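From: Eino Räsänen
To: automation-chores list
Subject: Re: Table clearing - are we there yet?
Sunday, 21:40

Osvaldo Barbieri wrote:
> The Restier people told me their arm now clears a canteen table
> without help. If so, I would call the problem solved and move on to
> loading the dishwasher. Does anyone have figures that say otherwise?

Osvaldo,

I have figures, though they only cover one kind of table. We ran the Plollik arm at Honkanen in December on trays of identical mugs, and it managed 80 lifts before the first drop. On a mixed table, with whatever people had left on it, it stopped and asked for help 12 times in one afternoon.

Most of the stops had nothing to do with grip strength. The arm can hold a mug perfectly well. It fails earlier, when it has to decide what is rubbish, what is crockery and what belongs to somebody. Clear glass is still poor on our depth sensor, and paper lying flat gives the fingers no edge to work with. Anyone sitting at the table halves the speed, as the safety zone has to follow their arms.

I would want Restier to say whether their table was occupied, and whether anything on it was meant to stay. The sort of table I have in mind:
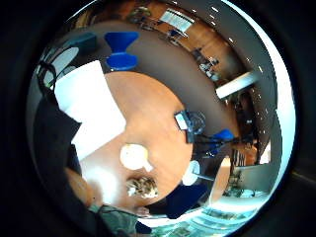
Round table with cup, glass and paper, one person's hand near the edge.

A waiter would take the cup, or ask first, and leave the paper alone. Our planner has no rule for the paper at all. Bonuleo's has one, but it amounts to 'never touch anything flat', so saucers get left behind as well.

I can send the stop log to anyone who wants it. It is 7 pages, 2 of them legible. On the dishwasher, I would wait - the lower rack is a separate argument.

Eino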